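Como tirar manchas e cheiro de café de copos de plástico

Copos de plástico guardam cor e cheiro com mais facilidade do que os de vidro. O café, o chá preto e o molho de tomate são os casos mais comuns. O método abaixo usa bicarbonato de sódio e vinagre branco, serve para a maioria dos copos de uso diário e leva uma noite, quase toda de espera.

O que você vai precisar

Bicarbonato de sódio
Vinagre branco de álcool
Detergente neutro
Esponja macia (o lado verde risca)
Uma bacia onde os copos caibam deitados
Escova pequena, se o copo tiver rosca ou tampa

Antes de começar

Olhe o fundo do copo contra a luz. Se houver riscos fundos ou trincas, a mancha está dentro do risco e dificilmente vai sair por completo. Copos com estampa colada ou pintura por fora não devem ficar de molho a noite inteira; nesses, encha só o interior.

Passo 1. Lave normalmente

Use detergente e água morna para tirar a gordura. Enxágue bem. Restos de gordura impedem o bicarbonato de chegar à mancha.

Passo 2. Faça a pasta

Misture duas colheres de sopa de bicarbonato com uma de água, até ficar parecido com pasta de dente. Espalhe no interior com os dedos ou com a esponja, insistindo na linha que o café deixa perto da borda. Espere 15 minutos e esfregue em círculos, sem força. Enxágue.

Passo 3. Molho para o cheiro

Encha a bacia com uma parte de vinagre para quatro de água fria e mergulhe os copos. Deixe de um dia para o outro. Não junte água sanitária ao vinagre em hipótese nenhuma, a mistura solta gás tóxico. De manhã, lave de novo com detergente.

Passo 4. Seque direito

Boa parte do cheiro que volta vem de copo guardado úmido. Deixe-os de boca para baixo em um escorredor, com espaço entre um e outro, e só guarde quando o interior estiver seco ao toque. Empilhar copo molhado dentro de copo molhado estraga o trabalho da noite. 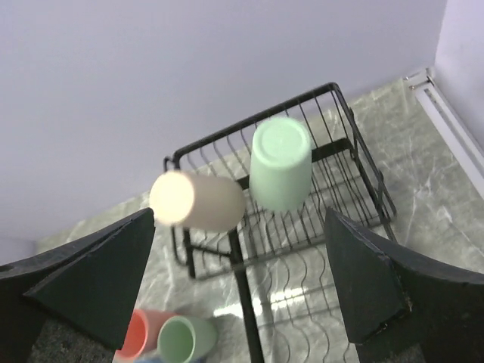

Copos de plástico no escorredor de arame.

Se o escorredor tiver bandeja, esvazie a água todos os dias. Nos modelos de arame, passe um pano com vinagre uma vez por semana nos pontos de solda, que é onde a ferrugem costuma começar.

Se a mancha não sair

Repita a pasta mais uma vez e ponha o copo ao sol por duas ou três horas, com o interior virado para a luz. O sol clareia bem mancha de tomate e menos a de café. Plástico colorido pode desbotar, então teste primeiro com o copo mais velho.

Tampas e anéis de vedação

Retire o anel de silicone com o cabo de uma colher, sem usar faca. Deixe de molho no vinagre diluído por uma hora, esfregue a canaleta com a escova e seque as peças separadas. Monte só no dia seguinte.

Texto: Mayu Tsuji
Revisão: Asuka Ichikawa
Atualizado em 10 de fevereiro de 2023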